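Setting up pre-grasp checks for a two-arm kitchen cell in Vendell
By Amerley Abugri
Last updated October 10, 2026

I've been meaning to write this page up properly for ages, and the emails asking for it have finally outnumbered my excuses. If you followed the earlier tutorial you already have Vendell planning motions for both arms, you have a head camera and a wrist camera on each side, and you have Brarance sending out detections that look pretty good on your monitor. Then you ask the whole thing to pick up a spoon and it picks up a spoon-sized helping of air! I have been there many, many times. This page walks through the checks I put between "the detector says there's a thing" and "close the fingers," and I'm going to take it slowly.

What you need before you start

A working Vendell install with the two-arm profile loaded. Brarance running as its own process (please don't run it inside the planner, it makes the logs miserable to read). A hand-eye calibration for each wrist camera that you trust, plus a head camera calibration done on the same day, if you can manage it. And a table or counter with ordinary household stuff on it. I know it's tempting to begin with foam blocks, and they're fine for checking that the arms move, but they teach you very little about the checks below.

Step 1: Give each camera its own job

My first version averaged everything. The head camera had an opinion about where the fork was, the wrist camera had another opinion, and I blended the two and hoped. What you get that way is a position that neither camera believes in.

These days the head camera decides which objects exist and which arm goes after them, and the wrist camera decides the final pose. Open your cell file and find the section called sources. Set it up like this:

sources:
 inventory: head
 final_pose: wrist
 blend: off

The inventory source is allowed to be a bit vague. All it needs is the right object and a position close enough to get the wrist over it. Once the wrist arrives at the hover pose, the planner throws the head estimate away and asks the wrist camera to find the object again from scratch. If the wrist camera can't find it, the arm backs up and the object goes to the end of the queue. It's a slower way to work, and I have made my peace with that.

Cutlery is a lovely thing to practice the handoff on. A fork and a spoon lying next to each other look like one bright smudge from far away, and up close the wrist view has to tell you which handle belongs to which. Put a pair down at a slant, send the arm to hover, and open the wrist view in the Brarance viewer.

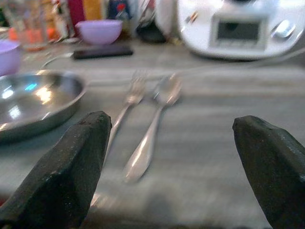
Should I use the detector's box to get the grasp angle for long, thin objects?

Use the mask, and fit a line through it. A box around something lying diagonally tells you very little about which way it points, and the planner will happily square the fingers up to the box edges and come down across the handle at a silly angle. In Brarance, switch output from box to mask, then set axis: fitted in the grasp section. The fit costs you roughly 11 milliseconds per object on a modest computer, and you only pay it at the hover pose, so don't worry about it slowing down the inventory pass.

While you're in that section, have a look at merge_touching. It's on by default, and I turn it off for cutlery. With it on, two pieces that touch in the mask become a single object with a center somewhere in the gap between them, and guess where the fingers go. With it off you'll sometimes get one spoon reported as two pieces when a highlight breaks up the handle. I'd much rather deal with that. Add min_length to the cutlery class and the short scraps get filtered out.

Step 2: Set confidence limits per class

One limit for everything is how most of us start. Mine was set high, and it worked beautifully for colored plastic bowls and refused to touch half of everything else. I lowered it, and then the arms went after reflections.

So split it up. Make a file called limits and give each class its own line. Start every class at the same value, run a couple dozen hover-only passes (the arms go to the hover pose and come back, fingers never close), and let Vendell write out the confidence for each. Then read through the log with a cup of tea and move the numbers one class at a time. On my setup the plain colored bowls ended up at 93 percent and I've hardly touched that line afterward. Shiny metal sits well below that, with an extra rule that the detection must hold still over several frames. Reflections wander when the wrist moves. Real objects stay put in the world frame, and that turns out to be a more useful test than any confidence number I've tried.

Clear objects get a class of their own, and in my file that class is marked avoid. The planner treats anything in it as something to go around. You can be braver than I am once the rest is solid, but please let it be the last thing you tune and keep your nice glassware in the cupboard.

Step 3: Reserve space before both arms move

With one arm moving at a time you can get away with a lot. With both arms out over the same table, each one is an obstacle to the other, and each one also blocks part of the head camera's view. I treat these as two separate problems and it has saved me a good deal of confusion.

For the first, turn on reservations. Before an arm leaves its hover pose it asks for a block of space shaped like the path of its hand and forearm, and the other arm has to plan around that block or wait:

reservations:
 enabled: true
 shape: swept
 margin: medium
 release: on_retreat

Leave release on on_retreat. There is a faster choice called on_close, which gives the space back the moment the fingers shut, and it is really only sensible if your objects are small. A bowl held by the rim swings out a good way past the fingers, and the other arm has no idea that the bowl has become part of its neighbor.

For the second problem, set freeze_behind_arm to true. This tells the inventory to keep its last known position for anything an arm is covering up, and to mark it as frozen so that nothing gets grasped on stale information. Without it, objects vanish from the list whenever a forearm passes over them and pop back a moment later as brand new objects with brand new numbers. My favorite test for all this is one arm on a bowl at the near edge and the other waiting by a mug, with plenty of other clutter behind them.

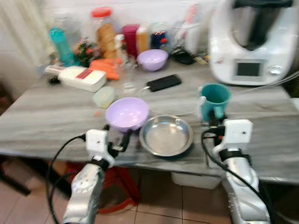 Ebenezer Essien wrote in to say that he'd had reservations turned on for weeks and the arms were still stopping dead in the middle of the table, each waiting politely for the other. His fix was to give one arm a fixed priority for any request where the blocks overlap, and to make the lower-priority arm go all the way back to its rest pose before asking again. I've borrowed that wholesale. The settings are priority: left and on_conflict: rest, and I'd add them from the start. You can also choose priority by distance to the target, which sounds fairer, but when the two distances are nearly equal it flips back and forth and you're right where you began.

Step 4: Treat each surface as its own plane

This one caught me out badly in August. I had a single table height in the cell file. That was fine until I put a second table next to the counter, at a slightly different height, and every hover over there was wrong by the same annoying amount. I spent an entire evening blaming the calibration.

Give every surface an entry with a name, a height and an outline. You can measure them by hand, or run the surface_fit tool, which looks at the head camera's depth and suggests planes for you to accept or edit. I let the tool suggest and then check the heights with a tape measure, just for my own peace of mind.

Then assign each detection to a surface before computing its pose. In Vendell this is assign: footprint, meaning it looks at where the bottom of the object meets a plane. The other option, assign: center, goes by the middle of the object, and a tall thing near an edge can easily get placed on the wrong surface.

For a first test I like one cup by itself near the middle of the second table, with the counter left as busy as you please. Keep both grippers open and stay in hover-only mode until the reported height looks right.

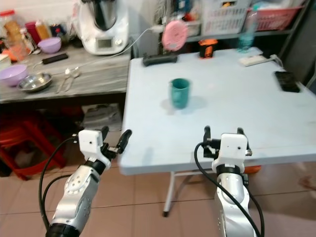
Wouldn't it be simpler to skip the planes and trust the depth values at the object itself, Adjoa Mahama asked when she read my draft, and it's a very fair question. For matte objects you can, and the results are nice. My trouble is with the polished and see-through things, where depth comes back full of holes or lands somewhere under the table. The plane gives the planner something sane to fall back on. What I do now is take both: if the depth at the object and the plane disagree by more than the object's own height, the grasp is refused and a line goes in the log. Set depth_check: compare and you'll have the same behavior.

Step 5: Run the whole chain in slow mode

Set speed to slow and grasp to confirm. Every time an arm reaches its final pose the planner will pause and show you the wrist view with the fitted axis drawn on top, and you press the space bar to let it go ahead or Escape to send it back. Do this for longer than feels necessary. Mix the objects up between runs, turn the cutlery to new angles, and try the room lights on and off.

Each refusal gets a reason code. The ones you'll meet most often:

lost_at_hover – the wrist camera couldn't find the object again. Check the hand-eye calibration first, then the hover height.
moving_detection – the position drifted between frames. Often a reflection.
frozen – the object was behind an arm. Harmless by itself, but if you see long runs of it, your rest poses are probably in the head camera's way.
plane_mismatch – see Step 4.

Save the log from every session under a name you'll recognize later. When you update Brarance, replay the old logs with vendell replay and compare the codes. My last update changed the mask edges just enough that moving_detection tripled on metal, and I'd never have spotted it from watching the arms.

If you get stuck, send me your cell file and your limits file together with the log, and please leave the comments in. The comments are usually where I find out what you were trying to do.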